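Review: Rirnden grasp selection method, tested over one month
March 30, 2020

Rirnden is a method for choosing how a robot hand should take hold of something it has not met before. It comes from a small team led by Benvinda Guerreiro and is given away as a paper, a set of trained weights and a short guide. I have been running it on a two-armed robot with fingered hands, and this is my view of whether it is worth your time.

The idea is simple enough. Older methods score a lot of possible grips and pick the best one. Rirnden scores them too, but it also guesses how the object will sit in the hand once it is lifted, and throws out any grip that would leave it hanging at a bad angle. The paper calls this the "carry check". You can switch it off, so it is easy to see what it adds.

Setting up took me 2 days. Most of that went on the hand settings. The guide assumes a two-finger gripper and gives fingered hands half a page, and the joint order in the sample file did not match ours. Albertina Mendes, who looks after our arms, wrote a small script to swap them round. The camera set-up was quick and I have no complaints about it.

I ran 600 attempts with ordinary shop goods on a felt-covered table, half of them with the carry check on and half with it off. A pass meant the object was lifted, held clear of the table and put down again without a drop. With the check off, 70 per cent passed. With it on, the figure went up by 13 points. The paper claims a bigger gain than that, but its objects are mostly boxes and tins, and mine were more mixed.

Small bottles did best. The hand tends to take them across the middle and keep them level. Boxed goods were nearly as good, as long as they were standing up. Flat packets were poor with either setting, and the method often picked a corner and pushed the packet along the felt. Anything with a cord was hard to judge. Rirnden treats the cord as part of the object, so the grip it chooses can be well off to one side. Clothes hangers I gave up on and left out of the count.

Speed is fair. The carry check adds a short pause before each reach, and you stop noticing it after a while. I did notice that the method has no notion of a second hand. Our left arm stays parked and the software never asks for it, even for things that plainly want two hands. The paper says so in its last section, though the project page gives a different impression.

Compared with Uncombe, which we used before, Rirnden is better on small round things and no better on flat ones. Uncombe has the clearer guide and far more helpful error messages. Rirnden's messages are a number and nothing else, and the list of numbers is in a separate file that I had to ask for. Benvinda Guerreiro sent it the same afternoon.

If your work is mostly bottles and boxes, I would use it with the check left on. For flat or floppy goods I would wait for the June release, which is meant to bring a new set of weights. We are keeping it on the robot until then, and I will run the flat packets again with the same table and the same settings.

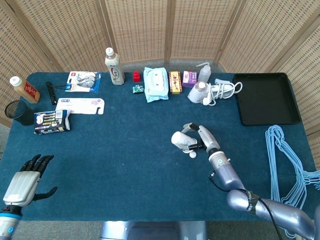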